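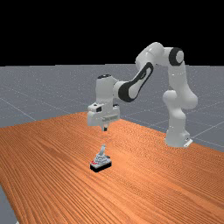 The arm in simulation, above the joystick part.

I spent most of April on a bug that I thought was in the planner. It was in the code that feeds the planner. I'm writing it down while I still remember the order I tried things in.

The setup is simple. Hiltwood is the small package I use to build simulated pick tasks. It loads the arm, a table and one object, and puts the object at a random position and angle inside a region I choose. Peng is the planner. It takes the current joint angles and a target pose for the hand and returns a path. Between the two is a script I never gave a proper name, which works out where the hand should go. First it goes to a spot above the object, then straight down, then the fingers close.

For plain boxes this had worked for months. I switched to the joystick part because I wanted something with an awkward shape. It has a flat black base, a stepped gray body and a thin stick coming out of the top at a tilt. The stick is the only piece I want the gripper to take hold of.

I ran 50 trials the first evening and most of them failed. The fingers closed on air beside the stick, or came down on the body and stopped. In a few the planner gave up before moving at all and returned its "no path" code, and that is what sent me looking in the wrong place.

I raised the planner's time limit from 5 seconds to something silly, and it made no difference. I swapped the sampling method. I turned off collision checks between the hand and the object, which got rid of the "no path" results and gave me a hand that passed straight through the part. I also spent an evening rereading my joint limits, and found one typo in a joint that never gets near its limit anyway. I fixed it.

What I should have done first was draw the target. The simulator can show a small set of axes at any pose you give it. When I finally did that and stepped through a trial by hand, the axes for the grasp were floating off to one side of the stick. The arm was going where I told it to go.

There were two separate mistakes.

The first was the origin of the object. With my boxes the origin was in the middle, so "above the origin" and "above the thing I want to grab" meant the same place. The mesh for this part came with its origin at one corner of the base. My script took the origin, added a height and called it a grasp point. When the part was turned one way the error was small. When it was turned the other way the target was well clear of the stick. That explains why a few trials worked, and those few trials are why I kept blaming the planner.

The second was the order of two rotations. I had written down the stick's tilt as a rotation in the part's own frame, but I was applying it in the world frame. With the part at its default angle you can't tell the difference. I had tested it at the default angle, of course.

Ernő Pálfi looked at the script for me and asked why the grasp was being computed at all. His view was that each object should carry its own grasp poses in a file next to the mesh, measured once in the object's frame, and the script should do a single transform and nothing clever. I argued a bit and then did it his way. The file for this part has 5 poses in it, all on the stick, with the fingers turned by different amounts. The script tries them in order and takes the first one Peng can reach.

That last bit fixed the "no path" failures too. Those were real. At some angles the one pose I was asking for needed the wrist to turn further than it can, and no time limit was going to help.

I ran 400 trials overnight after the change. The failures that are left are nearly all the same kind: the part is near the far side of the region, the fingers touch the stick on the way down and the part slides. I think that is a control problem. The downward move runs at one fixed speed and doesn't react to contact. I'd like it to slow down over the last stretch and stop if the force reading jumps.

Some notes for me, or for anyone doing the same thing:

Draw every target pose before touching planner settings.

Never test a transform at zero rotation only.

Log the pose you asked for and the pose the hand reached, in the same frame, on the same line. I had both in separate files — one in the base frame and one in the world frame — and comparing them was such a chore that I didn't.

Keep the random seed with each trial. Hiltwood prints it but doesn't save it unless you ask.

The grasp file loader is in the main branch now. The format is plain text and will probably change once I add a part that needs two different grasps for two different jobs. I'm starting on the contact stop next.

5 comments
Share this post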